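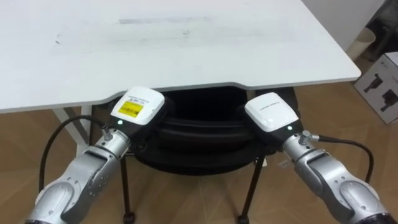 White table, black office chair.

Clonel 2 has a director again

July 27, 2018

Readers of this newsletter will remember that in February we announced, with some confidence, that Clonel 2 was dead. We'd like to revise that. It has a director, a composer, a title song and a release date that the producers describe as "soon," a word they have been using since the first film came out.

The director is Caradog Maddocks, who made the original and then spent a good deal of time telling people he would never go back to it. He had said what he wanted to say, he told us then, and a second film would only be the first one with more helicopters. We asked him this week what had changed. "I like helicopters," he said.

For anyone who skipped the first one, Clonel is the comedy about a small-town wedding singer who gets mistaken for a missing colonel and is put in charge of a regiment. It was not well reviewed, including by us. It then ran for 17 weeks at the old picture house in Tarkthorpe, where people went back to shout the lines, and one couple got engaged during the parade-ground number. The reviews have been gently forgotten by everybody except Maddocks, who can quote ours from memory and did, twice, before we'd got our coats off.

Francine Pelletier is back as the singer. Her contract was the thing everyone was waiting on, and the talks were said to have gone badly when she turned up at another studio's party and danced with another studio's boss. She says she was being polite. Either way, she got her raise, and she also got something she wanted more, a say in the songs. The first film had her miming to someone else's voice in all but one of them. This time she sings everything, and she has been taking lessons, and her neighbors have been very good about it.

The title song leaked on Monday's — well, on the studio's own channel, so make of "leaked" what you like. It's called "Tita, Tita," it lasts a little under four minutes, and it has the sort of chorus that gets into the car with you and stays there until you're home. In the video Pelletier leads a line of soldiers down a harbor wall, and at the very end they all turn and salute somebody we don't get to see. The fans have decided this is Daza, the smuggler from Maddocks's other hit, and that the two series are about to be joined up.

We put that to Maddocks. He smiled for quite a long time. Then he said that soldiers salute all kinds of people, and asked if we wanted more coffee.

Here's what we do know about a Daza crossover. The rights to both characters now sit with the same company, which they didn't a year ago. The actor who played Daza has grown the mustache back. And the petition asking for the two to meet has 2,943 signatures, a fair number of them from Tarkthorpe, and a fair number of those in what looks to us like similar typing. None of it adds up to an announcement, but people have built whole franchises on less.

The shoot itself runs for around 12 weeks, mostly on the coast, with the regiment scenes saved for the end so the extras can learn to march. Last time they didn't learn, and the big parade had to be filmed from the waist up. Maddocks now calls this a stylistic choice. Film students have apparently written papers on it.

The script is the one thing nobody will discuss. Pelletier says she has read it and laughed on the first page, and when we asked about the second page she said she was a slow reader. The rumor on set is that the singer has retired from the army, opened a dance school and is asked back for one last mission. The other rumor is that the missing colonel finally shows up, and that he can't sing. We'd pay to see either, and we suspect we'll be getting both, with a dream sequence in between.

As for the helicopters, the production has hired one. Maddocks says it will look like more. He wouldn't tell us how, but he did draw it on a napkin, and from what we could make out the plan is to fly it past the camera, turn it around and fly it past again.

We'll run a proper set report when they let us near the place. In the meantime, the first film is back on at Tarkthorpe for the late show, shouting permitted, and the front two rows are held for people who know the words to the parade-ground number.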